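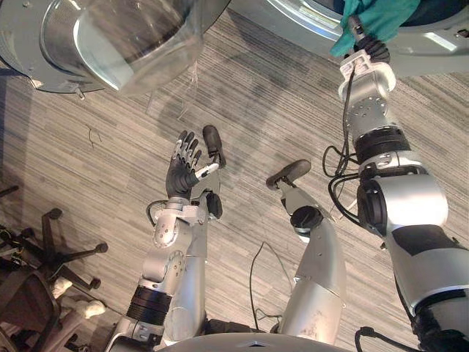 # Chapter 2: Loading and Unloading Front-Opening Washers

A front-opening washer is a drum set behind a round opening and closed by a door with a clear, domed inner face. The dome is not decorative. It projects into the opening when the door is shut and pushes the load back toward the drum, away from the door seal. Fabric caught between the dome and the seal is the most common cause of leaks in shared laundry rooms, and most of the procedures in this chapter exist to prevent it.

The chapter covers loading, unloading and care of the seal. Detergents and water hardness are treated separately.

## 2.1 Terms

**Rim** – the ring that surrounds the door glass or the opening. The two rims meet when the door closes.

**Seal** – the flexible gasket inside the opening. It has a fold in which small items and lint collect.

**Free height** – the space left above a dry load, measured at the center of the drum.

## 2.2 Opening the door fully

Open the door to at least 90 degrees before handling any fabric. A door left partly open narrows the path to the drum and tends to snag loose threads. Check the floor in front of the machine after each load. Threads, bits of wire and socks are easily missed on patterned carpet.

## 2.3 Handling single items

Large pieces go in first, one at a time, held by an edge and fed toward the back of the drum. Small cloths follow. When unloading, grip each piece near the opening and draw it out slowly – a fast pull can drag the seal forward. Run a finger around the fold of the seal when the drum is empty, and leave the door ajar for up to 30 minutes.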